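Kanberg cell - right gripper lets go halfway through the lift

visser_bench
Right gripper on our two-arm cell drops things about 6 cm up. Pads look fine, screws are tight. The toy corn is the worst, as it comes in two pieces and twists at the joint.

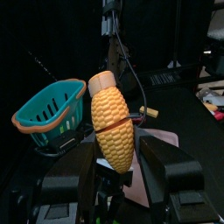
I've run 40 picks since July's service and changed nothing but the grip force.

pedent
Cable. Ours snagged at the wrist and pulled the finger back.

flemano314
Disagree, I'd replace the pads first. Foam goes hard.

visser_bench
Pads are new.

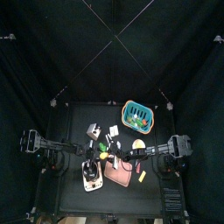

Re-homing both arms made no difference. I'll try pedent's idea first - there is a loop of cable hanging under the right gripper, and I'd like it clipped up before I touch the pads.

flemano314
Fine, but check the foam as well.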